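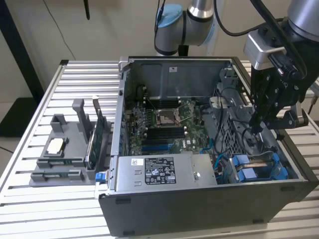
2 min read

Petari is a task sequencer for robot arms that fit and remove parts in desktop computers. It sits between a planner, which decides the order of the work, and the arm controllers, which carry out each movement. Morenike Nwankwo wrote the first version at Balik, and the software is now kept up by Hiebert.

A job in Petari is a list of steps, such as placing a processor in its socket or seating a memory module. Each step names the part, where it is picked up, where it goes and how hard the arm may push. Before a step starts, the sequencer checks that nothing later in the list has to be done first. A processor socket must be open, for instance, before a processor can be placed in it.

Parts waiting to be fitted are kept in a fixture beside the case. Petari stores the fixture as a fixed map of pockets and slots, and the case as a second map that is measured again at the start of each job.
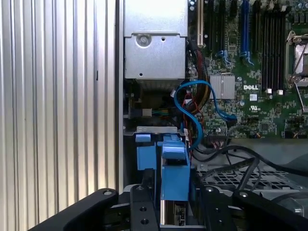
Finding the case is left to a separate program, Jusen, which matches camera views against a stored model of the chassis. It looks for rigid features such as expansion slots, screw heads and the edges of the drive bay. Cables are left out of the match, as they seldom lie the same way twice. They are passed to the planner as areas to avoid.

If a match scores below 95 out of 100, Jusen asks for another view. Petari pauses the job after 2 failed attempts and waits for an operator.

The step library holds 41 step types. Early releases let both arms enter the case together, but a lock added in a September release allows only one inside at a time unless a step calls for two.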